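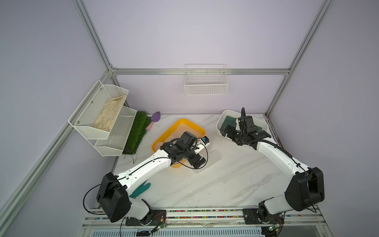 Two arms sharing one table, the left one over the orange-yellow tray and the right one reaching into the white bin.

Base creep (also called rail creep, or "the Dredham shuffle" by people of a certain age) is a fault in table-mounted robot arms where the base slowly moves along the rail it's clamped to, while the software carries on believing it's exactly where it was. I've been dealing with it on and off for years and I still get caught out, so please read this entry as coming from someone with plenty of scrapes on her own tabletop.

The name

I first heard "creep" from Jordan Entwistle, who used it in the Anness workshop notes, and it stuck. Before that we just wrote "arm off again" in the log. Some people use the word for slack in the joints as well, but that's a different thing and it has its own entry (see Backlash). With creep the arm itself is perfectly healthy. It bends where it should, it stops where it should, and the whole lot is simply bolted to the wrong spot!

How it happens

A small arm weighs very little, but it throws that weight about. Every quick stop gives the base a shove, and if the clamp bolts have eased off at all, the base slides a hair along the rail. One shove does nothing you could measure. At Anness we marked a base with a scriber line in October and ran it with one bolt deliberately slack, and after 200 pick-and-place cycles the line had moved 2 mm. That sounds like nothing, and for a big soft thing it is nothing. For a thin plastic lid it's the difference between the fingers closing round the edge and the fingers coming down on top of it.

Two arms on the same rail make it worse, because they don't creep together. The gap between them opens or closes, and anything they both have to reach ends up in two slightly different places depending on which arm you ask.

What it looks like

The early signs are dull. A grip that used to land in the middle of an object lands nearer one end. Things get nudged on the way down. Then you start getting misses, usually on whatever is flattest and thinnest, and clear or frosted plastic is the worst of the lot because the camera has a hard time with it too and you blame the camera first. I certainly did. 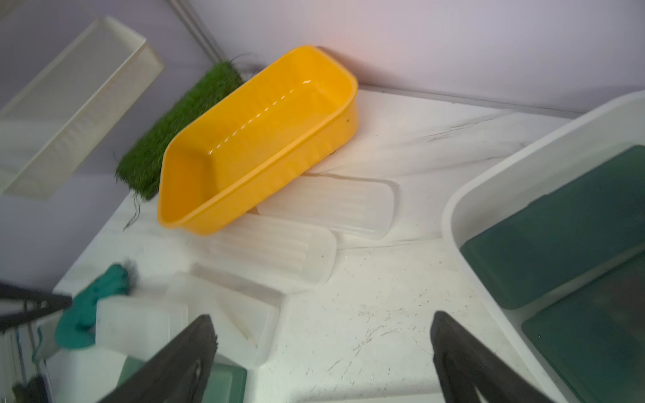 I spent most of an afternoon cleaning lenses and fiddling with the lights before Hinata Miyazaki came over and put a steel rule against the base plate. So my advice now is to measure first and clean later. The wrist camera can fool you in the other direction as well: it rides on the arm, so if the arm steers by it the last bit of the reach gets corrected and everything seems fine, right up until a move that relies on stored positions only.

When it turns into a safety matter

Most creep costs you a few dropped lids and some bad temper. The serious version is two arms working close together, where the keep-out zone between them was set from the old base positions. At Gulmont the zone had been trimmed to 60 mm to save time on each pass, the left base had crept inwards, and the wrists met over a bin at close to full speed. It cracked a gripper housing and pulled a cable out of its plug. The worst part for me was the restart – someone reached in to pick up the bits while the second arm was only paused, and it began to move again. They got their hand clear, thank goodness, but the entry on stopping and isolating was rewritten that same evening and you should go and read it.

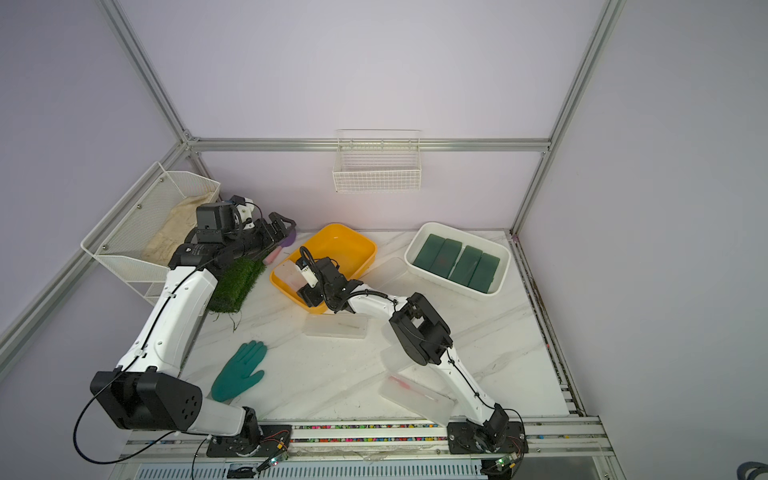 Both arms out over the table, the left gripper hovering above a purple object near the back wall.

Checking and fixing

Cut the power to both arms before you lean over the table. Paused doesn't count, and neither does "it's finished its run".

Check each base against a scribed line or a stop block. Pencil rubs off, tape lifts, and I've seen a tape mark that had crept along with the base, which made for a confusing morning.

If it's moved, slide it back to the mark and tighten the 4 clamp bolts a little at a time, going corner to corner. Then recalibrate, even if it lines up nicely by eye. If there are two arms, do both of them, and have each one touch the same point on the table before you trust the zone again.

Stop blocks cure most of it. The Arsenault pattern is a plain block bolted into the rail on either side of the plate, and it's cheap and ugly and I like it very much. Softer stops in the motion settings help too, though you'll lose a bit of speed.

See also: Backlash; Keep-out zones; Stopping and isolating; Wrist cameras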